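Home Our Story Classes Prices Visit Contact

About Skemlow

Hi, I'm Jörg Hagedorn, and I run Skemlow, a small language school above the old print shop in Waltell. We teach German and Kannada to grown-ups, mostly in the evenings, mostly to people who swore they were hopeless at languages back in high school (me too — I failed French twice!).

I started out with five students and a whiteboard that wouldn't stay on the wall. I'd been teaching at a big college and I was tired of handing out grammar tests to people who only wanted to talk to their grandmother-in-law. So I rented one room, put up a card at the bakery, and hoped. Senthil Bhat was in that very first German group. He kept correcting my spelling on the board, then offered to teach Kannada on the nights I wasn't using the room, and now he runs half the place.

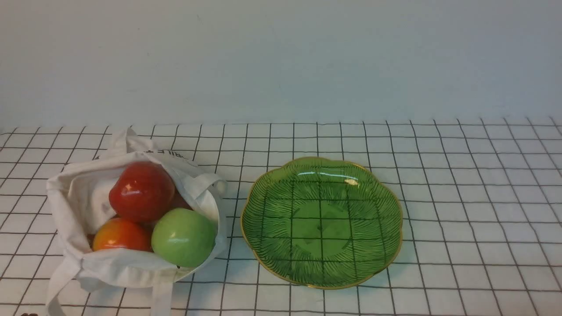
Do I need to know any grammar before I sign up?

You don't need any at all. The first term is nearly all speaking and listening, and we bring in the grammar once you start asking for it, which everybody does sooner or later.

We keep groups to 20 people, and the beginner ones are usually smaller. A term costs $300, and that covers the workbook, which Senthil and I wrote ourselves and are forever fixing. If you'd like to try us out first, a single drop-in evening is $5. New groups begin every October, but you can join a group that's already going if you have a little of the language.

Each lesson starts with plain talk — what you ate, what you bought, who annoyed you at work. It's noisy and people make tons of mistakes and I love it. After that we do a short reading, then a game or a song if there's time. Senthil's groups sing a lot more than mine do.

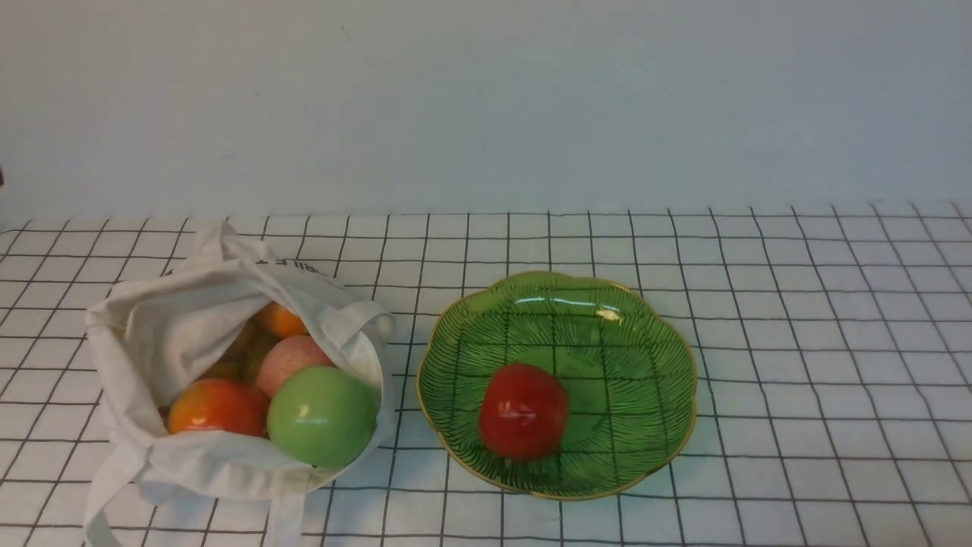 Fruit in a tote bag and on a green dish

We're at 79 Namboodiri Street, second floor, and the stairs are steep, so call ahead if that's a problem and we'll set you up in the downstairs room. Come say hi before class, the door's open and one of us is nearly always making tea.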